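The Long Life of the Alphabet Block

My grandmother kept hers in a biscuit tin with a dented lid, and if you shook the tin before opening it you could tell from the sound whether any had gone missing under the sofa again. I hadn't thought of that tin in years. Then, in August, I spent an afternoon in Fallport with Zineb Tahiri, who repairs and sells old toys from the front two rooms of her house, and she put a block with a worn letter R into my palm and went off to make the tea, and I was six again.

A letter block is such a plain thing. It has no wheels, it makes no noise unless you drop it, and it does nothing at all until somebody picks it up. And yet nearly every family I know has a few, at the bottom of a toy chest or on a windowsill, and people who will cheerfully give away a bicycle or a dollhouse turn strangely stubborn when you ask whether they'd part with the blocks.

Zineb has 41 sets on her shelves at the moment, and she is quick to tell you that only seven of them are complete. "It's always the same with blocks," she said, pouring. "The vowels go first." She has a theory about this, which is that children spell their own names and then carry the names around the house, and most names are full of A's and E's. The U's tend to stay home. She has a whole jar of spare U's, and she says you could build a garden wall with them before you found a single loose E.

The sets she loves best came from a small workshop called Eichhorn, over in Presdale, which closed before she was born. They are maple, heavy for their size, with the letters pressed into the wood so that a child could follow them with a fingertip. The paint has mostly gone from the high spots, but the grooves still hold it – a thin line of red or blue, like the color left in the creases of an old book. One set still has its order slip tucked inside the lid, number 3758, made out in beautiful slanted handwriting to a schoolroom that wanted nine boxes and hoped they might be sent before the start of term.

The Gustberg sets came later and were made for busier households. They're lighter and brighter, the corners are rounder, and the letters are printed flat on the surface. Collectors can be a little snooty about them, but Zineb won't hear a word of it. Those were the blocks she had as a girl, and she remembers building towers on the kitchen floor while her mother cooked around her, stepping over the rubble with a pot in each hand.

I asked her what makes a good block, expecting to hear about wood and paint, and she talked for a long while about size instead. It has to fill the hand without beating it, she said. A small child should be able to get hold of it from above, with fingers on two sides, and still see the letter on the front while it goes up in the air. She is fond of soft corners, too, having stepped on plenty of the other kind in her socks. And she likes strong color with a dark letter on it, plain and thick enough to read from across the room.

The yellow block with the U on its front, in the first three pictures, and a white robotic arm over a bin in the fourth:

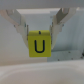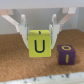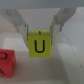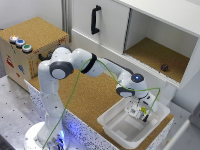
Cleaning old blocks is slow work, and most of Zineb's evenings in the colder months go to it. She uses a barely damp cloth, never a soaking, and she sets each block on a rack by the back door to dry with some air underneath. Painted ones get a cotton swab and a good deal of patience. If a letter has worn thin she leaves it alone. I suggested, a bit timidly, that a touch of fresh paint might help the sale, and she gave me the look my grandmother used to give people who put the milk in first.

What she will do is make up a missing block if a family asks for one. She keeps a box of plain maple cubes for the purpose and cuts the letter herself, and she always puts a tiny mark on the underside so that no one down the road is fooled into thinking it's original. Last spring she made an E for a woman whose brother had thrown the first one into a pond when they were both small. The brother paid for it, she told me with great satisfaction, and came to pick it up in person.

Before I left she let me go through the jar of spares, and I sat on the floor with the thing in my lap much longer than was polite. I bought two of the U's and an R. They're on my desk beside the lamp, and my nephew has already asked whether he can borrow them.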